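Stemetora Community Help > Clubs and Classes > Robot Arms

Is our "cube in the oval" task worth anything as a club project?

Posted by drilbridge_parent, September 6, 2025

I help out with the robotics club at Drilbridge and I need a sanity check from people who have done this longer than I have. The kids have one job for the fall: get the arm to move a cube into an oval drawn on a whiteboard. They drive the arm by hand, record each run, and then train a model on the recordings. The club page says they have 1,758 runs saved. It also says the arm "learned to sort," and I have my doubts, with one cube and one target.

What I keep seeing is the finger on top of the cube instead of one finger on each side. One of the students calls this a push strategy. I call it a missed grasp, but I don't know enough to argue the point.
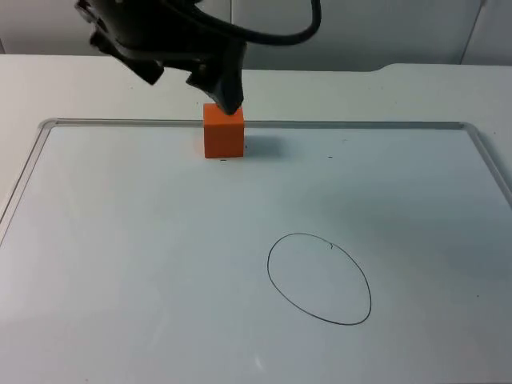

What I want to know

1. Is pressing from the top a real way to move a block, or are we training the arm on bad runs?
2. Does the hand-drawn oval matter? It's lopsided, and I figured a contest would want a proper circle.
3. The Zallon meet is in February. Can a project like this hold up there, or will the judges shrug?

I'm not trying to knock the kids. They put in the hours. I just don't want them standing at a table repeating a claim that falls apart at the first question.

3 replies

torque_and_tape
Pressing from above is a real thing and people do drag blocks that way. Whether your kids meant to do it is another matter, and one photo can't settle it. Ask them to call the method before the run starts. If they say "grasp" and the finger lands on top, it's a failed run and should be marked as one. If they say "push," fine, keep it, but keep it in a separate folder. Mixing the two is how you end up with an arm that does half of each.

I'd worry less about the number of runs. 1,000 sloppy ones won't beat a small clean set, whatever the club page says. Have somebody who didn't drive the arm go through the recordings and throw out the junk. It's dull work and they will complain.

On the oval, leave it alone. A wobbly line is fine as long as everybody agrees what "inside" means. Does the whole cube have to clear the line, or only most of it? Write that down before anyone scores anything. Our club skipped that step and lost an entire afternoon to arguing.

One thing I would look at is the board. Take a still with nothing on it and compare it with the start of your recordings.
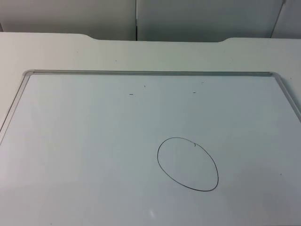

The board with only the oval and a few small stray marks on it.

Those little dashes and dots toward the top may be harmless. But if they were there for every training run, you can't say the model isn't using them to find its way. Same goes for the glare spot near the bottom. Wipe off the specks, leave the oval, and test again. Then draw the oval somewhere else and test again. I suspect the second test will hurt.

Devadiga_bot_club
we did the same task last year and it was fine. judges liked it. just practice the demo a lot

gearless18
"Judges liked it" isn't much to go on. We took a block-moving project to Zallon too and the first thing we got asked was how many test runs it failed. We had no answer ready, only a video of a good one.

So for number 3 - yes, it can hold up, if they drop the word "sort" from the page. Moving one cube to one spot is a decent project for beginners. Calling it sorting invites a judge to ask for a second color. I'd have them do 18 test runs with the cube starting in different places, post every result including the ugly ones, and put the scoring rule next to the table.

I don't agree that the oval is a non-issue, by the way. If you redraw it by hand for each session, you've got a different target every time and your scores from one week don't compare with the next. Trace it from a cardboard cutout. Ours took 4 minutes to make and we used it all season.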